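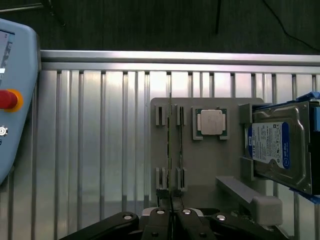

## 3. Housing, animals and recording methods

### 3.1 Sites and enclosures

The work was carried out at two wombat rehabilitation sites, Bunthorpe and Brorklow, which share a veterinary protocol but differ in soil and slope. Bunthorpe lies on a deep sandy loam and its pens drain freely. Brorklow is on shallow clay over shale, and the resident animals there have seldom dug past the topsoil without help. Both sites receive common wombats (*Vombatus ursinus*) orphaned by road strikes and hold them until they are judged fit for soft release.

Each pre-release enclosure contained one artificial burrow and at least one area of undisturbed ground suitable for digging. The artificial burrows followed a common plan: an entrance pipe, a bend, and a chamber lined with straw. At Bunthorpe the pipe was concrete and the chamber a brick vault covered with soil. At Brorklow the pipe was corrugated plastic, roughened on the inside with a sand and resin coating, and the chamber was timber. We did not attempt to make the two types match, as the aim was to describe burrow use under the housing already in place.

Perimeter fences were mesh, with a skirt turned inward and buried. Shade was provided by tea-tree and by shadecloth over the feeding area. Grass was irrigated in the dry months at Bunthorpe only. Supplementary hay and a milled pellet were offered at dusk, and root vegetables were scattered by hand so that animals had to move through the enclosure to find them.

### 3.2 Study animals

We enrolled 20 wombats over the course of the study. All had been weaned, had passed a faecal screen for coccidia, and were free of visible mange. Animals under active treatment were left out, as were those that had been moved between enclosures in the previous month. Every animal already carried a passive transponder between the shoulder blades, inserted under sedation at admission, and no additional handling was required for the work described here.

Most animals were housed in pairs. Pairing was decided by the site supervisors (E. Lindemann at Bunthorpe and O. Bashir at Brorklow) on the basis of body mass and previous behaviour, and it was not altered for our purposes. Nine animals were housed singly for the whole of their stay. Where a pair had to be separated following aggression, records from both animals were kept up to the evening of the first observed injury and discarded after it.

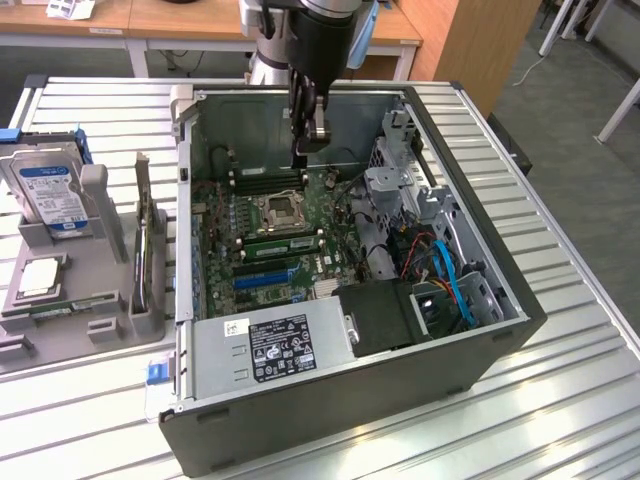
Body mass was recorded at each routine weighing with a platform scale placed under the feed trough. Condition scores followed the five-point scale used by both sites and were assigned by a single assessor, P. Bellini, who had no access to the burrow records at the time of scoring. Repeat scoring of a subset of animals from photographs gave the same score or one adjacent to it in every case.

### 3.3 Detection of burrow entry

A loop antenna of the Görtz pattern was fitted around the mouth of each artificial burrow, outside the pipe and beneath a layer of soil. The loops were wound on site to suit the two pipe sizes. Read range was tested by drawing a transponder on a wooden rod through the centre of the pipe and along the floor, both before an enclosure was occupied and after it was vacated. Loops that missed any pass along the floor were rewound.

A single antenna cannot give direction of travel. We therefore placed a second loop at the bend and took the order of detections as entry or exit. Detections at the outer loop alone were treated as investigation. This rule has a known fault: an animal that rests in the entrance pipe with its shoulders between the loops may generate a long run of outer detections and no inner one. Such runs were checked against the infrared video and recoded by hand where the video was clear. Where it was not clear — usually through condensation on the housing window — the run was marked as unresolved.

Natural burrows dug by the animals during the study were mapped with a tape and compass at fortnightly intervals but were not fitted with antennas. Installing a loop would have meant excavating the entrance, and we considered the risk of abandonment too great. Use of these burrows is accordingly inferred from track plates of raked sand laid at the mouth in the late afternoon and read at 7 am.

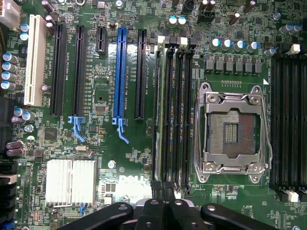 ### 3.4 Burrow climate

Temperature and relative humidity were measured in each artificial chamber and at a shaded reference point outside it. The chamber sensor was mounted in the roof behind a perforated steel cover. Early trials with a sensor at floor level failed within days, as the animals dug it out along with the straw. Roof readings will run slightly warmer than the air at the level of a resting wombat, and comparisons between chambers should be made on differences from the reference and not on absolute values.

Sensors were checked against a reference thermometer in a water bath before and after deployment. Those that had drifted beyond the maker's stated tolerance were excluded for the whole period since the previous check. Chambers were not opened for sensor maintenance while occupied. A failed sensor was left in place until the animal had been released or moved, and the gap in the series was not filled.

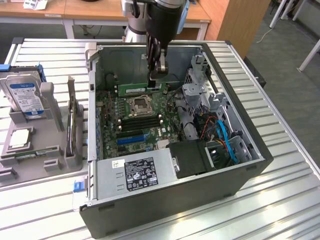 Detections and climate readings were merged with Bumus, a set of scripts written for the project by O. Vogler. Readings were buffered at the pen and sent by cable to a base station in the feed store at each site, where they were assigned a common clock. The base stations were ordinary desktop computers, chosen because parts such as memory can be replaced by site staff without special tools; in Figure 4 the case is on its side with the interior facing up, and a labelled memory module is seated in its slot near the far wall. Clock drift between pen buffers and base station was corrected linearly between daily synchronisation points. Files were copied off site each night, and the raw records were kept unaltered.

### 3.5 Data treatment

Consecutive detections of the same animal at the same loop were collapsed into one event if separated by less than 44 seconds. This threshold was set from the video at Bunthorpe before the main analysis began, and was applied without change at Brorklow. After collapsing, about 500 events remained unresolved in direction. They were kept in the counts of activity at the entrance and left out of all estimates of time spent underground.

Nights with any interruption to power at the base station were dropped for every enclosure at that site. Nights on which a keeper entered an enclosure after the dusk feed, usually to check an animal that had not come out to eat, were retained but flagged. The effect of removing the flagged nights is reported with the main results.

Time underground was modelled per animal and night, with animal nested within enclosure as a random term and outside temperature at dusk, body mass and housing (single or paired) as fixed terms. Site was included as a fixed term as well, although with only two sites it cannot be separated from burrow construction or soil type. Residuals were inspected for dependence between successive nights. A first-order autoregressive term was added following comments from P. Holloway on an earlier draft, and it was retained in all models reported in Section 4.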